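Last change to this page: October 2026. Questions about the well water testing in Plerley go to Siham Alaoui at the parish office.

## Who can send a sample?

Any household in Plerley or Prosthorpe which drinks from its own well or borehole. Tenants can also send one, but please inform the owner before. If two houses share one well, one sample is enough.

## What does it cost?

The basic test is free one time per year. It covers nitrate, iron, hardness and pH. For bacteria you pay at the office, because this part is done by a laboratory outside.

## How do I take the sample?

1. Take off any filter or hose from the tap.
2. Let the cold water run for 6 minutes.
3. Fill the tube, but do not rinse it first.
4. Close the cap well and write your well number on the label.
5. Bring it the same day, before noon. 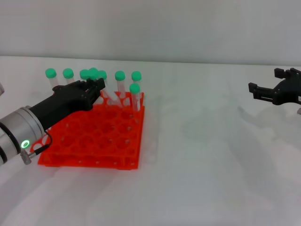
Tubes are given out at the office and at the library in Prosthorpe. Please do not use a jam jar or a drink bottle, even a very clean one. Our tubes are of clear plastic with a mint-green rounded cap, and we can accept only this type. The bacteria test needs a different bottle - ask for it separately.

## My water is brown after rain. Is it dangerous?

Not always. Often it is iron or fine soil. But rain water which enters from the top can also bring bacteria, so boil the water for drinking until you have the result. Look also if the cover of the well is closed properly.

## When do I get the result?

Normally in two weeks. In November it can take longer, as many people send samples before the winter. You receive a letter with your values and the limits next to them.

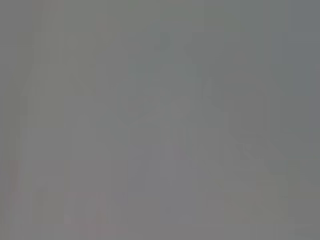

Dagmar Murín wrote to us that her letter showed a high nitrate value, while the neighbour's well, on the same lane, was fine. She asked if there was a mistake. It is possible, and we repeat such a test free of charge, but two wells of different depth can give very different water.

## Do you keep my data?

We keep the well number and the values. At the moment the list has 858 wells. Names are not published.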